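Robot Handwriting Club at Trerkolitz: your questions

What does the club do?
We teach a robot arm to write on a whiteboard with an ordinary marker. Numerals first, then letters, then (we hope!) whole words. Our project is called Primero, and yes, it starts with the number one.

Do I need to know any programming before I join?
Not a bit. Plenty of members turn up having never written a line of code, and they get stuck in with pens, paper and a ruler. Working out how your own hand makes a stroke is half the fun, and you'll pick up the code as you go.

Why a whiteboard and not paper?
You can wipe it and have another go! It is also harder than it sounds. The board is stiff, so a pen that comes in too far gets squashed, and one that stays too far back writes nothing. Ours is glossy as well, and the ceiling lights show up in it as bright white bars, which makes life interesting for anyone working on the vision side.
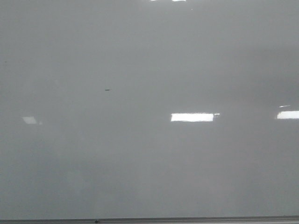 Could the club try a matt board instead, asked one reader after our open evening, and would that make the vision work easier? Probably it would, and we may do it one day. For now we like the challenge, and our code already ignores the brightest patches.

How close does the gripper get to the board?
Very close, and that is why we practise the approach with no ink at all. The arm comes in, hovers and backs off again, over and over, until the group is happy with the path. It's oddly gripping to watch.
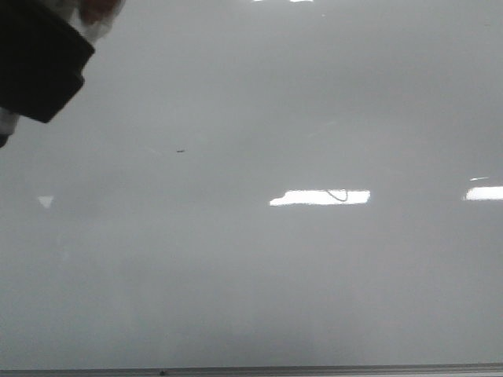 Bartoš
Club leader, Trerkolitz

What does a good "1" look like?
We argue about this a lot. We use the continental shape, with a long sloping flag and a tall stem, and there's a little hook at each end of the line. Some people read it as a 7, so crossing our sevens is next on the list. A slight wobble in the stem is fine by us. It has character!
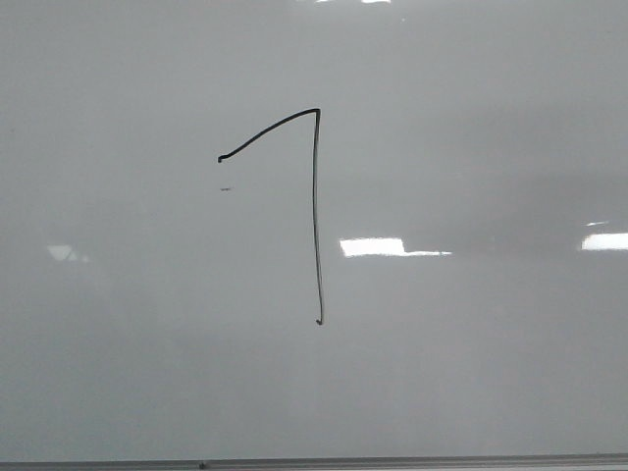 How often do you meet, and for how long?
Twice a week in term time, for 2 hours. We stop for the summer in July.

How many people are in the club?
We have 46 members on the list, split into small groups so that everyone gets time with the arm.

Is there a competition?
Yes, the Flistero! Each team enters 2 numerals, and judges mark them for shape and for how easily they can be read from across the room. Neat ink helps, but a "1" that can't be told from a "7" loses points.
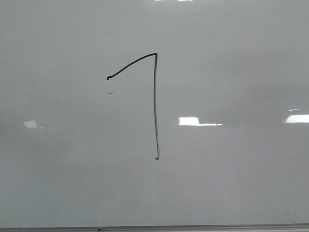
Can parents come and watch the Flistero, a comment on our last update wanted to know, or is it teams only? Everyone is welcome. Come along, bring grandparents, and cheer as loudly as you like once the pen is off the board.

What should I bring to my first session?
A notebook and something to write with. Tie long hair back, please, and leave scarves on the hooks by the door.

Page updated 4 October 2026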